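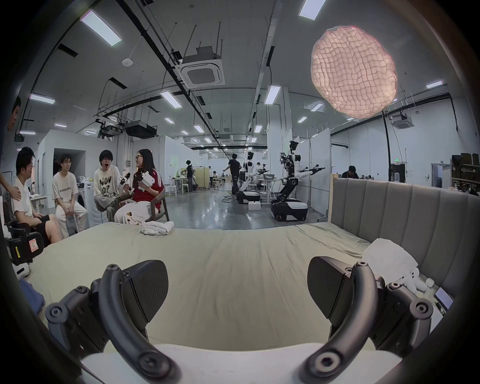
3 min read

Gripper width, again

Most of this month went into one number per frame: how far apart the fingers are. Everything downstream of our hand-held grippers depends on it. The policy learns to open and close from that number, and if it is wrong the arm either drops things or squeezes them.

We don't have an encoder in the jaw. Width comes from the image. Both fingers are in view all the time, so a small network finds the two tips, and a bit of geometry turns the pixel distance into millimeters. Then Barnia, our cleanup tool, smooths it and writes it into the episode file. I wrote the first version of Barnia in March in two evenings and it showed.

The problem came from the bed tasks. With a plain sheet behind the fingers, the tips are easy to find and the open width is steady. As the jaws close, one finger starts to hide the edge of the other, and the network begins to guess. It would report a few millimeters of opening, then zero, then a few again. The smoothing filter took that and drew a gentle slope through it, so the recording said the hand was slowly closing when it had been shut for half a second.

I ran a check over everything we had. Out of 1589 episodes, 321 had a slope like that somewhere in them. I had been training on all of them.

What I changed:

The filter is now a median filter over a short window, in place of the moving average. It keeps sharp edges. It is also a little slower, but this all runs offline.

The closed state is its own label. The network now gives a width and a separate closed/not closed score. When the score is high, the width is set to zero and the geometry is skipped. I labeled 300 frames by hand for this and it was enough to get started. The hard ones are when the tips are almost together, and I changed my mind on several of those after lunch.

Zero is set per device. Each gripper gets its own small config file with its closed pixel distance. We used to share one file across all of them. The screws get tightened, the pads wear, and the shared value was never right for long.

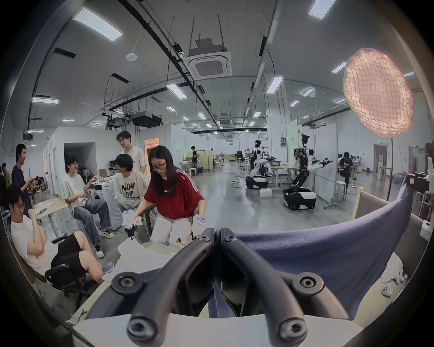

Fingertips nearly touching, with a thin gap between them.

Diễm Hứa asked why I didn't just threshold the width and call anything under it closed. I tried that first. It works on bare fingers. It fails on cloth, where a real grasp on one layer of fabric has nearly the same width as an empty close. With a threshold, picking up the corner of a sheet and missing the corner of a sheet look the same in the data. The score doesn't fully fix this either, but it looks at the image, and the fabric between the pads is in the image.

The other thing I found along the way was a time offset. Width was stamped when the network finished with a frame, when it should have carried the time the frame was captured. That put it 30 ms behind the pose. Small, but on a fast grasp the hand had already started lifting before the file said it was closed. The fix was one line. Finding it took most of a day, and I only saw it when I plotted height and width on the same axis.

I reran the flagged episodes through the new Barnia. Most came out clean. The rest I dropped from the training set for now and put in a folder called "later". Old processed files are still on the shared drive under the old version number, so please check the version before you start a run.

Still open: the tips get lost when a white object is right behind them and the light is strong. I have some ideas about exposure, but I want to look at the raw frames first. Next post will probably be about that, or about the replay viewer, which has started crashing when I scrub backward.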